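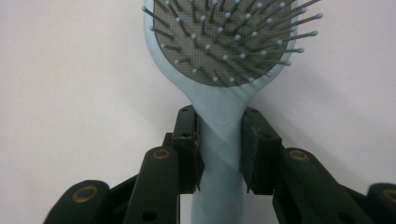

4. Cleaning and Descaling the Vernex Humidifier

Clean the tank once a week during daily use. Descale the base every 48 hours of run time if your tap water is hard.

CAUTION: Unplug the unit before removing the tank. Do not put the base under running water.

4.1 Emptying the tank

1. Press the power button and wait for the fan to stop.
2. Lift the tank straight up by the handle.
3. Turn the tank over, unscrew the cap and pour out the water.
4. Cover a table with paper and set small parts on it while you work. 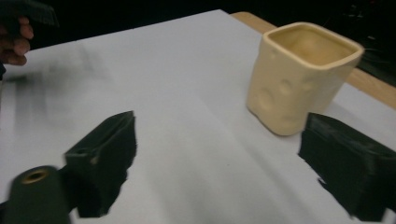

5. Rinse the tank with cool water - no hotter than 69°F - and leave the cap off.

4.2 Descaling the base

1. Pour white vinegar into the base up to the lower line.
2. Let it stand for 52 minutes.
3. Loosen scale with a soft cloth. Do not scrape the metal disk.
4. Pour out the vinegar on the side opposite the air outlet.
5. Wipe the base twice with a damp cloth, then dry it.

Note: The Trino filter (part 218) is not washable. Replace it if it is stiff or discolored.

4.3 Storage

Run the fan with an empty tank only in Dry mode. Store the tank and base separately, with the cap off, until November or the next heating season.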